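The noise that stays in the room

Open-plan offices built in the past decade tend to fail in the same way. The fit-out is handed over, the furniture arrives, and within a month the people who work there are wearing headphones. Complaints are logged as a noise problem and the first response is usually to ask staff to speak more quietly. Measurements taken afterwards tend to show that the level of sound is unremarkable. The trouble is how long it lasts and how far speech carries before it stops being intelligible.

Reverberation time is the standard measure of the first. It is the time a sound takes to decay by 60 decibels after its source has stopped, and it depends on two quantities: the volume of the room and the total absorption inside it. A room with hard plaster walls, a concrete soffit and a vinyl floor has very little of the second. Each reflection returns most of its energy to the air, and the late part of one syllable covers the start of the next. Talkers compensate by raising their voices, which adds energy to a room that already cannot dispose of it.

The Prikitz building, a converted wool store, is a fairly typical case. The brief called for exposed services and a polished floor, and the budget for acoustic treatment was moved to lighting partway through design. The tenancy was planned for 30 desks on the upper level. The ceiling is high, the windows run the length of the north wall, and the original brick had been sealed with a clear coating to stop it shedding dust. The coating also closed the surface pores, and with them went most of what little absorption the brick had offered.

Bikano, the consultancy brought in after occupation, began with impulse measurements at 15 positions. Balloons were burst at each one and the decay recorded in octave bands. The results were uneven in the way results from real rooms usually are. High frequencies decayed acceptably, helped by clothing, upholstery and the air itself. The middle bands, where most of the energy in speech sits, were slow. At 300 hertz and below, the room rang.

That distribution matters when choosing a treatment. Thin felt tiles, the commonest retrofit on the market, absorb well at high frequencies and poorly below them. A porous absorber works by friction: air moving through the fibres loses energy as heat. Air at a rigid wall does not move, so a thin layer fixed directly to that wall sits where particle velocity is lowest. The velocity peaks a quarter of a wavelength out from the surface, and for low frequencies this distance can be greater than anyone is prepared to give up in floor area. Felt tiles at Prikitz would have made the room sound duller without making it any quieter in the range that was causing the complaints.

Two alternatives are available. The first is to space the porous layer off the wall or ceiling, leaving a cavity behind it. The second is to use a perforated facing over a cavity, which behaves as a bank of Helmholtz resonators. The air in each hole acts as a mass and the air behind it acts as a spring, and the combination absorbs most strongly at its resonant frequency. Larger holes or more of them raise that frequency. A deeper cavity or a thicker facing lowers it. Porous backing placed close behind the holes broadens the response, at some cost to the peak.

Perforated panels therefore have a property that designers often miss, in that the pattern is part of the specification. Two panels can look the same from across a room and differ by an octave in where they work. The open area, given as a percentage of the face, needs to be quoted together with hole diameter, sheet thickness and cavity depth. A datasheet that offers only a single-number rating has thrown away the information needed to design with it. A panel fixed hard against a wall, with no cavity at all, is a decorative panel.

Besson, which supplied the ceiling system at Prikitz, provided laboratory figures in full third-octave bands. These still required interpretation. Reverberation-room tests use a standard sample size and a diffuse sound field, and an office has neither. Edge effects can push a measured coefficient above 1.0, which physically would mean absorbing more sound than arrives. Careful practice is to cap the value and to allow a margin. Bikano's model did both, and assumed treatment over part of the ceiling only, with the bays above the circulation path left bare.

Absorption deals with decay. It does much less for the direct path between one talker and one listener, and this is where layout comes in. Speech travelling in a straight line across a desk has not touched the ceiling and gains nothing from treatment overhead. Tall furniture can interrupt that line. To be useful as a barrier it needs mass and height, and it should not have a gap at the floor large enough to act as a second path. Orientation helps as well. Turning a talker away from a listener reduces the level of the consonants, which are more directional than vowels and carry more of the meaning.
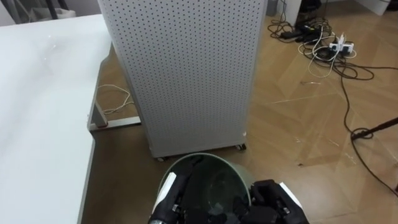 Pidora takes a firmer line on furniture, arguing in its written reply to the Prikitz findings that storage should never be counted as acoustic treatment unless it has been tested as such, loaded and unloaded, because contents change from week to week and a tenant is free to move the lot on the day after commissioning. The reply also objects to single-day surveys and asks for repeat measurements under normal occupancy.

Both points are reasonable. The second is harder to meet than it sounds, as impulse testing in an occupied office is disruptive and background noise limits the usable range of the decay. Swept-sine methods cope better with noise, though they still need the room to stay much the same for the length of each sweep. Bikano returned in August and repeated its positions in the early evening, at reduced occupancy, which was accepted as a compromise.

The middle bands had come down to the design target. The low end had improved by less than the model predicted, probably through flanking by a lightweight partition whose stiffness had been estimated from drawings – the built version used a different stud spacing. A deeper cavity above the two end bays has been priced and is awaiting the landlord's consent, along with relocation of a sprinkler branch that occupies the same space.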